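Gripper let go mid-carry, now won't close past halfway

14 replies · 3 shares

tmacedo
Posted 4th February

Looking for ideas on a fault with one of our hand-held grippers. We use them in pairs, one per hand, to record pick and place work. Yesterday the left one opened by itself while carrying a glass jar. Jar broke on the floor, no injuries. After a restart it closes halfway and stops, then the status light goes amber.

Firmware is current. I swapped the battery and the cable. Same thing.

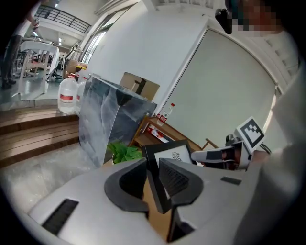
The right one is the same model, bought in the same order, and has never done this. Both had 300 cycles on them since the last service, so I don't think it's plain wear. The log shows the motor current climbing for 7 seconds before the release, then a position error. I can post the whole file if it helps.

hurunside_matilde
1 like

Sounds like a thermal cutout. Ours did this in October. Current goes up, driver gets hot, driver shuts off, and with no power there's nothing holding the fingers. Feel the housing near the vent after a few minutes of holding something.

tanner_mac
4 likes

Don't agree. A cutout resets when it cools down. He says it still stops halfway after a restart. That's mechanical – stripped tooth or something stuck in the track. Take the cover off before you run it again.

hurunside_matilde

Could be both. A jammed track makes the motor work harder and then it gets hot. I'd still check the vent first, it takes a minute.

tmacedo

Vent is clear. Housing was warm but not hot when I picked it up again. Haven't opened it, the warranty is through Ponditz and I don't want to lose it.

v_sukprasert
6 likes

Whichever it is, the bigger problem is that it drops the load when it loses power. You had a glass jar this time. We fitted a return spring that keeps light closing force on the fingers. It won't hold anything heavy but it slows the drop.

tanner_mac

A spring that closes on power loss is a pinch hazard. I would not put that on something people hold.

v_sukprasert

It's a very light spring. I've had my finger in it plenty of times.

tanner_mac

Fine, but that's your finger. Where I work it wouldn't pass a safety check.

aurora_b
2 likes

Tomás, ask Ponditz if they'll let you open it. They said yes to me by email in 3 hours. Mine was a screw from the finger mount that had backed out and dropped into the track. Size 13 in the parts drawing. Use thread lock when you put it back.

tmacedo

Emailed them. Will leave it switched off until I hear back.

Show 3 more replies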